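Inicio | Preguntas | Pagos y banca | Monederos | Desarrolladores | Entrar

¿Alguien ha integrado la API de pagos de Clorby en una tienda pequeña?

Publicado el 5 de junio de 2019
Imprimir | Enviar por correo | 14 compartidos | 3 comentarios

Hola a todos. Tengo una tienda online de recambios de bicicleta y quiero que los clientes paguen por transferencia directa, sin tarjeta. Desde febrero hago pruebas con Norico, que funciona, pero cada devolución la tengo que tramitar a mano y me vuelvo loco. He visto que Clorby ofrece cobros y devoluciones con la misma llamada y me ha encantado la idea. Muevo unas 200 operaciones al mes. ¿Merece la pena cambiar? ¿Piden mucho papeleo a un autónomo?

Respuesta 1 (la más votada)

¡Buena elección! Yo me pasé hace poco y estoy contentísimo. La documentación está clarísima y el entorno de pruebas se comporta casi igual que el real – incluso puedes simular un pago rechazado por el banco, cosa que con mi proveedor anterior era imposible. En 3 tardes tenía los cobros andando, y eso que programo lo justo.

Como autónomo me pidieron el DNI, el último recibo de la cuota y un certificado de titularidad de la cuenta. Lo subes todo desde el panel y ya está.

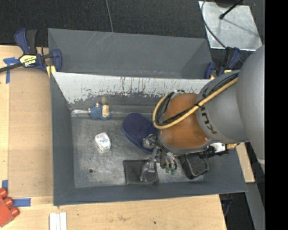
Ojo con las notificaciones: el aviso de «pago iniciado» no significa que el dinero haya llegado. Espera siempre al de «pago liquidado» antes de enviar el pedido. Yo lo hice mal la primera semana y mandé un paquete de 60 euros que luego tuve que reclamar. Guarda también el identificador de cada operación en tu base de datos, que para las devoluciones lo vas a necesitar sí o sí, ¡y entonces son una maravilla!

Respuesta 2

Depende de tu banco. Con Brillholm a mí las transferencias me entran al momento, pero con Golob tardan hasta el día siguiente y los festivos ni te cuento. Haz una prueba con tu propia cuenta antes de migrar nada. Y mira la comisión fija – si vendes muchas piezas baratas igual se te come el margen. En importes medianos va de lujo.

Respuesta 3

yo tb uso norico y las devoluciones se pueden automatizar, está en ajustes > avanzado. suerte!!

¿Te ha resultado útil esta página? Sí | No
3,884 visitas | Imprimir | Enviar por correo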